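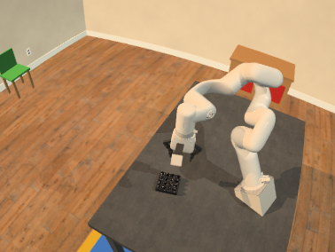 Arm on the grey table, cream wall behind.

Tuesday, September. Football archive bench, Kelik room.

The Holub reels of the old league finals were brought out of cold storage at 9 and left to acclimatise before handling. Three reels were inspected. Reel 2 carries the second half only; the label on the can claims the full match and should be amended in the register. Shrinkage is within tolerance on all of them. Edge damage on reel 3 is confined to the leader.

The radio commentary recorded at Plorosia was aligned to the picture using the referee's whistle at the restart. Drift reached some 5 seconds by full time. The commentator gives the final goal to the wrong winger and corrects himself after the kick-off. The error is to be kept in the transcript with a note.

The Zerkiden match program lists a different centre half from the one named on air. Jersey numbers are not legible in the wide shots. The newspaper report should be consulted before the catalogue entry is closed.

Colour of the away strip remains unresolved, as the film is black and white and the program does not state it. Entered as unknown.

Outstanding: new can for reel 2, second pass on the crowd audio, return of the program to its folder.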